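Ticket: Earbuds case missing after room tidy
Opened by: Naa Mahama
Assigned to: Obed Zakaria
Status: Open, waiting on reply

Naa wrote:
Hello Obed, and thank you for being so patient with me last time! I packed up the small things from the bedroom for the move to Kyei, and now that I've unpacked at this end I can't find my earbuds. The case is light blue, rounded, with HUAWEI across the front. I've been through all 3 boxes twice, and I had Abena look too - she has better eyes than I do.

Obed wrote:
Hi Naa, no trouble at all. Do you remember which box they went into, and did that box have a lid? Two of yours are on my sheet as taped and one as open.

Naa wrote:
The open one, the plain brown box I had on the bed. The AC remote went in there as well, and I do have that, it was leaning against the back just as I left it.

Obed wrote:
Very helpful, thank you. I've asked Roman to look under the blankets in van 5, where small things like to slide. If he has no luck I'll start a claim, and the cover goes up to 400 per box, so please hunt out the receipt if you still have it.

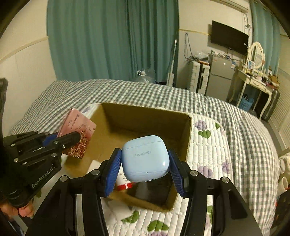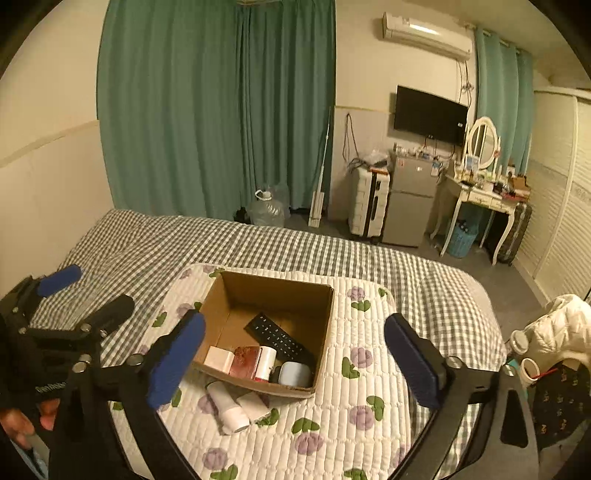
Attachments (2): earbuds case at the box; the open box on the bed, remote at the back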